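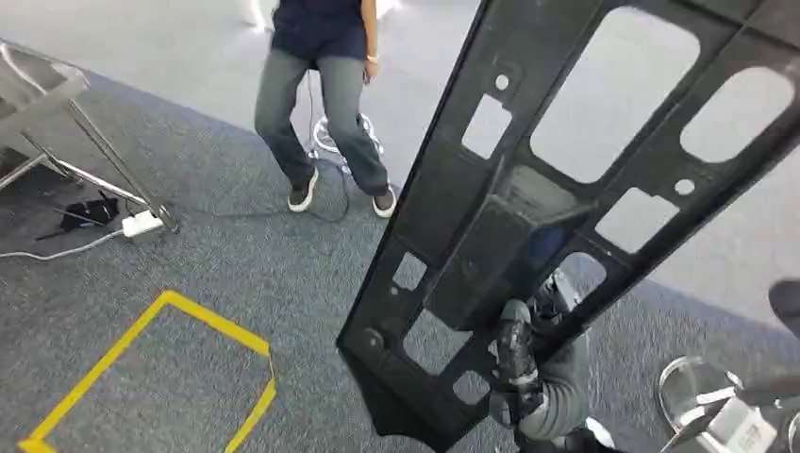
Section 4: Getting your parts list into Skuleck

I set up Skuleck for the parts room at Givness, and I made every mistake in here at least once. Set aside a quiet morning, put the coffee on, and do the steps in order.

Before you start

You'll need the admin login, the label printer plugged in (with a roll that isn't nearly empty!) and your old list saved as a spreadsheet. Ours had 1,108 lines. If yours is longer, the import still works the same way, it just takes a while.

1. Open Settings, then Locations, and add your storage spots first. I know it's tempting to jump straight to the parts, but Skuleck wants somewhere to put them. We use short names like A7 or B10 – a letter for the aisle, a number for the shelf.

2. Add one extra location called HOLD. Anything you can't identify goes there for now. Body trim, brackets and plastic panels are the worst for this. The part number is often molded on the back in tiny type, and you'll want a flashlight.
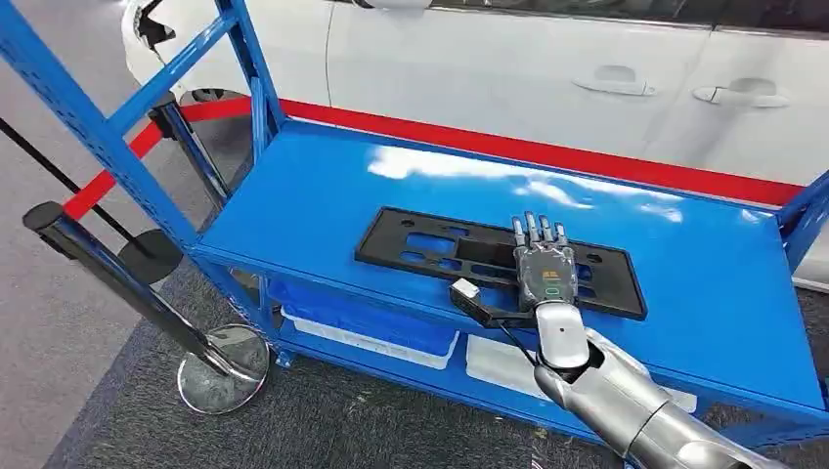

3. Go to Import and pick your spreadsheet. Match your columns to the Skuleck ones using the drop-down menus. Only Part Number, Description and Location have to be filled in.

Caution: check the part number column for missing zeros before you click Import. Spreadsheets love to drop the zero at the front, and there is no undo for the whole batch. I had to fix mine by hand and it ate up my entire afternoon.

4. Click Test Run. It checks the first 10 lines and shows any problems in red. Fix them in the spreadsheet (not on the screen, those edits don't get saved) and run the test again until it comes up clean.

5. Click Import and leave the tab open. Go find something else to do. When the bar turns green you'll get a short report with anything that was skipped.

6. Print your shelf labels. Choose the Dinoreck layout if you have the narrow printer, or Abdelaziz for the wide one. Do one test label first – if the barcode runs off the side, set the margin to 7 and try again.

Note: the labels stick much better if you wipe the shelf edge and let it dry. Mine peeled off the painted metal shelves within a week the first time, and I was finding them on the soles of my shoes.

7. Scan a few labels with the handheld and make sure each one opens the right location. If you get Error 11, the handheld is still logged in to the old list. Log out, hold the power button until it beeps, and log back in.

Once the scans look good, go on to Section 5 and set your reorder levels.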